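Table Setup and Sorting Assistant (part time)
Salazar Tabletop Studio, Clurngate

Salazar is looking for a part-time assistant to set, reset and clear tabletops in our Clurngate workroom. The work is with small things: plates, buckets, colored cubes, mats and cloths. The position is open now and we would like the new person to start in July.

About the work

We prepare tabletop activity sets that are lent out to schools, libraries and day centers. Each set is laid out on a table and used before it is approved for lending. A typical layout has a covered table, a plate with cubes on it, and something to put the cubes in. Your job is to get each table ready, keep it the same from one round to the next, and put everything away at the end of the shift.

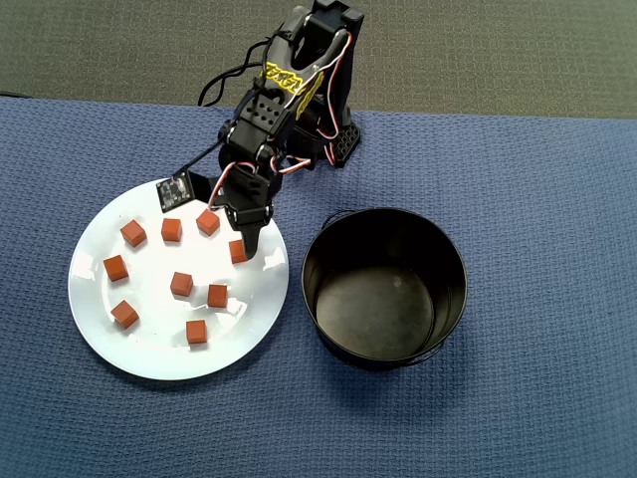
Cube sorting layout with white plate and black bucket, Clurngate workroom

Duties

Lay the table covering and pull it straight before each round.
Place the plate and containers according to the layout sheet.
Put out the cubes by color and number as listed.
Return cubes to their starting places between rounds.
Wash plates at the end of the shift and dry them by hand.
Check cubes for chips and rough edges. Pull damaged ones and write them on the stock list.
Pack finished sets into cartons and label them for the Vesberg storeroom.

Most rounds are short. On a busy day you will reset the same layout many times, and the plate needs to go back to the same spot each time. Applicants should be comfortable with repetitive work. We hold 1255 cubes in stock at present, and they are counted in full once a month. The assistant does this count with the shift lead.

Hours and pay

The position is four shifts a week, with each shift lasting up to 6 hours. Doors open at 8:30 a.m. Tuesday is the fixed packing day and everyone on the team works it. Other shifts are agreed on a month ahead. Pay is hourly, at the standard Salazar rate for workroom staff, and is paid every two weeks. Breaks are paid.

What we are looking for

You need to be able to read a layout sheet and follow it exactly. You should be able to tell colors apart under indoor light, stand for part of the shift, and lift a packed carton onto a shelf. Experience in catering setup, store display, stockroom work or a preschool classroom is useful but not required. No certificate is needed. Training takes place during the first two weeks and is paid at the full rate.
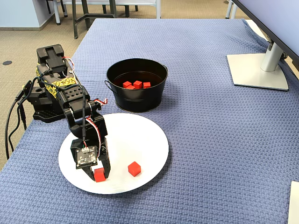
Do I have to bring my own supplies?
Everything used on the tables is provided, including cloths, plates and gloves for washing up. Bring closed shoes and a refillable water bottle.

Location

The workroom is on the ground floor of the Gokness Building in Clurngate, with 3000 square feet of floor space shared between setup, washing and packing. There is a bus stop on the same block and a bike rack by the side door. Parking is on the street. Trips to the Vesberg storeroom are made in the company van, and the assistant is not expected to drive.

How to apply

Send a short letter and a list of past jobs to the Salazar front desk, marked "Table Setup." Tell us which days you can work and when you could start. You can also drop off a paper application at the Gokness Building between 9 a.m. and 3 p.m.

Selected applicants will be asked in for a paid trial of two hours, which covers one layout, one reset and one pack-away. Please let the front desk know ahead of time if you need a seat or a lower table for the trial. Applications are read as they come in, and the posting will be taken down once the position is filled.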